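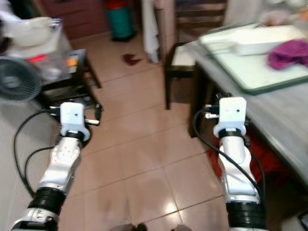

家庭用ロボット・双腕キット 掲示板
トピック:Wurkeo「Rista」双腕キット、自宅の台所で使ってみた感想(購入を迷っている方へ)
状態:返信受付中

投稿者:nagai_cable
投稿日:2024年11月14日

はじめて投稿いたします。日本語は母語ではありませんので、変な表現がありましたらお許しください。できるだけ正確に書くつもりです。

4月にWurkeoの双腕キット「Rista」を購入しました。販売店はArriagaです。Arriagaの「初期調整サービス」も同時に申し込みました。このサービスについて日本語で書いた感想がほとんど見つからなかったので、自分で書くことにしました。

まず、私の使い方を説明します。仕事では使っていません。家の台所で、食器や小さい袋を持って別の場所に移す、という作業を教えています。料理をさせる目的ではありません。火と包丁は使わせません。この点は最初に決めて、今も守っています。

良いと思った点を書きます。

腕の関節の動きは、期待よりなめらかでした。左右の腕を同時に動かしても、片方が遅れることはあまりありません。操作用のソフトウェアは画面が少し古い感じですが、位置の記録と再生は迷わずにできました。非常停止を押したときの止まり方も落ち着いていて、腕が急に落ちることはありませんでした。私は以前、別の安い腕を持っていまして、それは電源を切ると机にぶつかりましたので、この違いは大きいです。

説明書は79ページあります。日本語版もありますが、翻訳が途中から少し不自然になります(私が言うのも変ですが)。特に手先の取り付けの章は、英語版と図の順番が違います。英語が読める方は、両方を並べて読むことをおすすめします。

次に、困った点です。

ケーブルの処理が一番むずかしかったです。手先のほうから腕に沿って下りるケーブルは、少し余裕を残さないと、手首を大きく回したときに引っぱられます。しかし余裕を残しすぎると、今度は椅子の脚や台の角に引っかかります。付属の固定具は数が足りないと感じました。私は布の面ファスナーを自分で買って足しました。

それから、標準の指は硬くて、丸い器には合いません。金属のボウルの縁を持つとき、すべる音がして、家族がとても嫌がりました。そのため別売りの「Kimus」という指に替えました。Kimusについては長くなりますので、下の返信で書きます。

Arriagaの初期調整サービスは、満足と不満が半分ずつです。画面を共有しながら原点を合わせるところまでは丁寧でした。ただし、手先のカメラの調整は「お客様の環境によります」という返事で、そこで終わりました。料金に含まれると思っていたので、残念でした。申し込む前に、どこまでが範囲かを文章で確認したほうがよいと思います。

質問がありましたら、わかる範囲でお答えします。

――――――――――
返信

投稿者:hidarite_ude

詳しい感想をありがとうございます。私もRistaを検討していて、まさにケーブルのことが心配でした。

床に近い位置で腕を動かすことは可能でしょうか。うちは台所がせまく、腕の土台を置く場所が低くなりそうです。床がタイルなので、光の反射でカメラが迷わないかも気になっています。

――――――――――
投稿者:nagai_cable

hidarite_udeさん、ご質問ありがとうございます。

低い位置でも動きます。ただ、肘が下がる姿勢を教えると、ケーブルが床に触れやすくなります。私は「床に触れてもよい姿勢」と「触れてはいけない姿勢」を分けて記録しました。面倒ですが、一度作ると後が楽です。

タイルの反射は、私の家でも問題になりました。晴れた日の昼は床の一部が白くなり、物の位置の認識が不安定です。カーテンを半分閉めるだけで、かなり改善しました。高い部品を買う前に、まず部屋の明るさを変えてみてください。

――――――――――
投稿者:soko_nuke

水をさすようで申し訳ないですが、私は反対の意見です。

私もRistaを借りて使いました(Arriagaの短期レンタルです)。腕そのものは良いと思います。でも、家庭で器を移すためにあれだけの機材を置くのは、まだ割に合わないと感じました。準備と片付けのほうが長いです。腕を固定して、原点を合わせて、周りの物をどけて、それでやっとボウルをひとつ動かす。自分の手でやればすぐ終わることです。

「キット」と呼ぶなら、家庭で使うための土台も一緒に売るべきです。現状は、研究室の机があることを前提にした商品だと思います。Wurkeoの商品ページは台所の絵を使っていますので、誤解する人が出ると思います。

――――――――――
投稿者:nagai_cable

soko_nukeさんのご意見は、よくわかります。準備の時間については、私も同じ不満を持っています。

ただ、私は時間を短くするためにRistaを買ったのではありません。教える過程が面白いので買いました。目的が違えば、評価も違うと思います。「家事が楽になりますか」と聞かれましたら、私の答えは「今はなりません」です。そこは正直に書いておきます。

周りの物をどけるという点ですが、私はあまり片付けません。普段の台所のまま練習させたいからです。もちろん、割れる物は先に移しておきます。

――――――――――
投稿者:mado_giwa

横から失礼します。片付けないで練習させるのは、危なくないですか?

私は単腕のキットしか持っていませんが、腕が通る範囲には何も置かないようにと、最初の講習で何度も言われました。背景が多いと、認識も悪くなるはずです。

――――――――――
投稿者:nagai_cable

mado_giwaさん、ご指摘のとおりです。私の書き方が足りませんでした。

腕が通る範囲と、カメラに写る範囲は別に考えています。腕が通る範囲には、動かす対象のほかに物を置かないようにします。カメラに写るだけの場所、たとえば壁ぎわの瓶や箱は、そのままにしています。認識は確かに少し悪くなります。しかし、きれいな机の上だけで覚えさせますと、普段の台所に戻したときに全部やり直しになります。私はこれを一度経験して、がっかりしました。

――――――――――
投稿者:soko_nuke

その「やり直し」の話は同意します。レンタル期間の半分は、それで消えました。

ところでKimusの指はどうでしたか。私は標準の指しか使っていないので、公平のために聞いておきたいです。

――――――――――
投稿者:nagai_cable
件名:Kimusの指について(長文です)
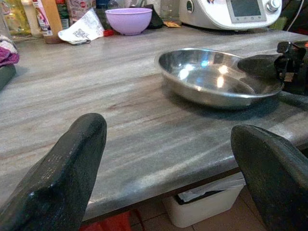 読了時間:5分

お待たせしました。Kimusの指を使った感想をまとめます。

色は黒で、先が丸くなっています。表面に細かいすべり止めの模様があります。箱を開けたとき、正直に申しますと、見た目は少し太すぎると思いました。手首のカメラから見ると、指が下のほうでかなり場所を取ります。左右の指の間から対象を見る形になりますので、慣れるまでは距離がわかりにくいです。

(一)金属の器

ステンレスのボウルは、いちばん苦労した対象です。内側が天井の照明で白く光って、ところどころに丸い光の点ができます。この点は、カメラが動くと一緒に動きます。ソフトウェアは、この光を「物の端」と間違えることがありました。

対策として、ボウルの内側を見せるのをやめて、縁だけを覚えさせました。外に巻いてある幅の広い縁でしたら、見る角度が変わっても形があまり変わりません。片方の手で縁に近づいて、もう片方の手のカメラで横から確認する、という方法がいちばん安定しました。双腕の良さを感じたのは、この使い方です。

持つ力は、弱いほうから少しずつ上げてください。Kimusの指は柔らかく当たりますので、標準の指と同じ設定では力が足りません。しかし、急に強くしますと、浅い器は反対側が持ち上がってしまいます。

(二)プラスチックの器

うすい紫色のプラスチックのボウルでも練習しています。こちらは光りにくく、色も台の色と違いますので、認識は簡単でした。問題は軽いことです。指が先に片方だけ触れると、器がすべって逃げます。両方の指がほとんど同時に触れるように、近づく速さを下げました。遅すぎて見ているほうが眠くなりますが、失敗は減りました。

最初の練習には、金属よりこちらをおすすめします。

(三)台の模様

意外に大事だったのが、台の表面です。私の家の台は灰色で、白や、うすい桃色がかった茶色の長い筋が斜めに流れています。人間の目にはきれいですが、手首のカメラには親切ではありません。器の影と模様の筋が重なりますと、器の大きさを間違えます。

Arriagaに相談しましたら、「無地のシートを敷いてください」と言われました。確かに、それで良くなります。ですが、シートは手前の丸い縁のところで浮いてしまい、指が引っかかりましたので、私は使っていません。かわりに、影の出方を変えるために照明をひとつ消しています。

(四)寿命

メーカーの説明では、指の表面は最大2,000回の把持に耐えるそうです。私は1,000回を過ぎたところで、先のほうの模様が前より浅くなったと感じました。まだ使えますが、ぬれた器では交換を考えたほうがよいかもしれません。記録はソフトウェアが自動で残してくれますので、自分で数える必要はありません。

(五)取り付け

標準の指から替えるときは、先に電源を切って、ケーブルの接続を確認してから外してください。説明書では順番が逆に読めるところがあります。私は英語版の図に従いました。取り付けの後、開閉の幅をもう一度登録しないと、完全に閉じていないのに「閉じた」と表示されます。最初はこれに気がつかないで、故障だと思ってArriagaに連絡してしまいました。恥ずかしかったです。

全体としては、丸い器を扱う方にはKimusをおすすめします。平たい袋や紙を持つ方には、おすすめしません。指の先が丸いので、薄い物を台から拾うのは苦手です。小さい袋が台の上に平らにあるとき、標準の指のほうがうまく拾えます。

――――――――――
投稿者:hidarite_ude

大変参考になりました。縁だけを覚えさせるというのは、考えたことがありませんでした。

ひとつ教えてください。左右の手に違う指を付けることはできますか。右はKimus、左は標準、という組み合わせです。それができれば、袋も器も両方できそうに思います。

――――――――――
投稿者:nagai_cable

できます。ただし、ソフトウェアの登録が左右別々になりますので、教えた動作を左右反対にして使う機能は使えなくなります。私はその機能が好きなので、両方ともKimusにしています。

――――――――――
投稿者:yuka_no_neji

Kimusを半年ほど使っている者です。寿命のところだけ、少し意見が違います。

表面が浅くなったように見えても、油がたまっているだけの場合があります。中性洗剤をうすめて、やわらかい布で拭いてみてください。私はそれで、すべりにくさがかなり戻りました。アルコールは表面が白っぽくなったので、やめました。

交換用の表面だけを売ってほしいのですが、今は指ごとの交換しかありません。この点は不満です。

――――――――――
投稿者:nagai_cable

yuka_no_nejiさん、ありがとうございます。洗剤は試していませんでした。私はかわいた布で拭いているだけです。台所ですから、油の可能性は高いと思います。週末に試してみます。

交換用の表面については、私もArriagaに要望を出しました。返事は「メーカーに伝えます」だけでした。要望が多ければ変わるかもしれませんので、皆さんもよろしければ送ってください。

――――――――――
投稿者:soko_nuke

長文、読みました。かなり公平に書いてあると思います。

それでも私の結論は変わらないです。照明を消して、カーテンを閉めて、指を替えて、縁だけを教える。これは使う人がロボットに合わせているのであって、商品としてはまだ途中です。Kimusの指も、本来は最初から付いているべきだと思います。標準の指で器が持てないなら、台所の絵を使わないでほしいです。

Arriagaのサービスも、手先のカメラを調整しないのでしたら「初期調整」という名前は大きすぎます。

――――――――――
投稿者:mado_giwa

私はsoko_nukeさんとnagai_cableさんの中間くらいの気持ちです。

単腕から双腕に替えると、確認用のカメラが増えるのは魅力です。でも、置き場所と、片付けのことを考えると手が出ません。先にレンタルで試すのが現実的でしょうか。レンタルでもKimusは付けてもらえますか?

――――――――――
投稿者:soko_nuke

私が借りたときは、標準の指だけでした。申し込みの画面にも選ぶところはなかったです。ただ、だいぶ前のことなので、今は違うかもしれません。問い合わせてみてください。

借りるのでしたら、届いた日は何も教えないで、置き場所とケーブルだけを決めるのがいいです。私はすぐに動かしたくて、後で土台を動かすことになり、記録した位置が全部ずれました。

――――――――――
投稿者:nagai_cable

soko_nukeさんの助言に賛成です。土台の位置は、本当に先に決めてください。私は床に小さい印を付けて、掃除の後に同じ場所へ戻せるようにしています。

それから、初期調整サービスの件で追加があります。先ほど契約の文章を読み直しましたら、カメラについては「動作の確認」とだけ書いてありました。映像が出るかどうかの確認、という意味だそうです。ですから、Arriagaが約束を破ったわけではありません。私の読み方も足りなかったです。最初の投稿で少し強く書きましたので、訂正いたします。わかりにくい文章だとは、今も思います。

――――――――――
投稿者:mado_giwa

問い合わせました。レンタルでは標準の指のみ、Kimusは購入すれば自分で付けてよい、ただし返却のときは元に戻すこと、という返事でした。開閉幅の再登録のやり方も聞いたのですが、説明書を見てくださいとのことです。

とりあえず短い期間で申し込んでみます。プラスチックの器から始めます。

――――――――――
投稿者:hidarite_ude

mado_giwaさん、始めたら別のトピックで様子を教えてください。私は土台の高さをもう少し考えてから決めます。

nagai_cableさん、面ファスナーは幅の広いものと細いもの、どちらを使っていますか。

――――――――――
投稿者:nagai_cable

細いほうです。幅の広いものは関節の近くで当たって、腕を曲げたときに音がしました。きつく巻かないで、ケーブルが手で少し動くくらいにしてください。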